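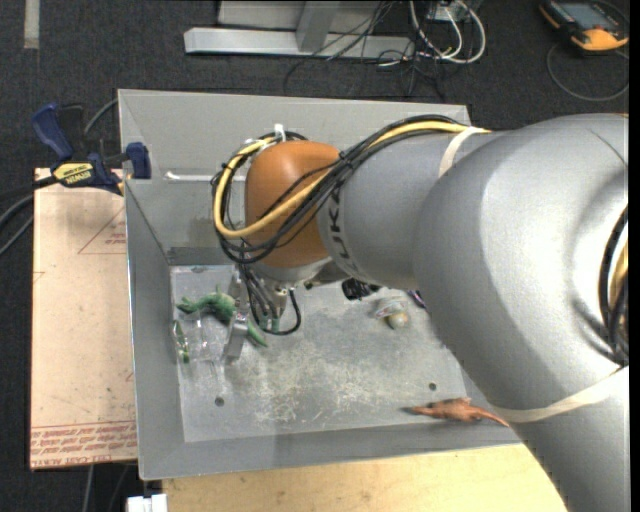 ## Caixas metálicas para peças soltas: notas da bancada

**1/** Abro aqui um fio sobre caixas metálicas de paredes inclinadas. Passei novembro a trocar as caixas de plástico da arrecadação e da oficina por chapa. Ficam as notas, por ordem de utilidade.

**2/** Geometria primeiro. Planta retangular, fundo plano, paredes altas e abertas para fora. O fundo plano conta mais do que parece: um objeto pequeno fica onde cai e não rola para um vinco central.

**3/** A inclinação das paredes tem um custo. A boca é maior do que o fundo, portanto a caixa ocupa mais prateleira do que a área útil sugere. Quem mede só o fundo engana-se na encomenda. Eu enganei-me, e voltaram 4 para trás.

**4/** Em troca, a mão entra de lado sem raspar no rebordo, e as caixas vazias encaixam umas nas outras. Em parede vertical não há encaixe nenhum.

**5/** Conteúdo de teste: objetos misturados, de propósito sem categoria. Um brinquedo verde, uma coisa pequena roxa-escura, outra preta com partes em laço. Tamanhos e formas díspares mostram mais depressa os defeitos de uma caixa do que uma carga uniforme de parafusos.

**6/** Cor. Chapa cinzenta serve bem de fundo para o verde. Para o preto e o roxo-escuro serve pior, sobretudo quando alguma coisa lhes faz sombra. Com luz só de um lado, a parede alta agrava o problema.

**7/** Solução barata para o ponto anterior: segunda lâmpada do lado oposto, à mesma altura. Testei a 60 cm acima do rebordo e fiquei por aí. Mais baixo, o metal devolve reflexo e volta a esconder o que está no fundo.

**8/** Capacidade. Não encher acima de metade da parede. A partir daí deixa de ser uma caixa de consulta e passa a ser um monte – procura-se por camadas e o que interessa está sempre na última.

**9/** Fornecedores, que já me perguntaram por mensagem. Pedi orçamento à Clorkell e à Posau. A Clorkell só faz medidas de catálogo. A Posau dobra à medida, mas o prazo duplica. Fiquei com catálogo para a arrecadação e medida para a oficina.

**10/** Rebordo: pedir sempre dobrado ou, no mínimo, rebarbado. Uma das caixas chegou com aresta viva num dos cantos. Lima fina, dez minutos, pano húmido para tirar a limalha antes de pôr seja o que for lá dentro.

**11/** O Haoran Hou perguntou pelo ruído. Sim, chapa nua faz barulho quando se larga uma peça. Uma manta de borracha de 4 mm no fundo resolve quase tudo. Cortar com folga, para sair e lavar.

**12/** A Suqin Hao sugeriu forrar também as paredes. Experimentei numa e retirei: a manta descola na inclinação, faz bolsa em baixo e as peças pequenas metem-se atrás dela.

**13/** Etiquetas. Nas paredes inclinadas a etiqueta fica virada para baixo e lê-se mal de pé. Passei-as para a frente da prateleira, com o mesmo código escrito a marcador na caixa. Se alguém trocar a caixa de sítio, vê-se logo.

**14/** Peso: as minhas, vazias, já se sentem no braço. Prateleira que as receba carregadas tem de estar fixa à parede. As minhas estão a cerca de 140 cm do chão e não as poria mais acima.

**15/** Falta comparar a pintura a pó da Garrido com a chapa sem tratamento, na parte húmida da arrecadação. Duas caixas lado a lado, mesma carga. Ponho aqui o resultado quando houver ferrugem para mostrar, ou na primavera.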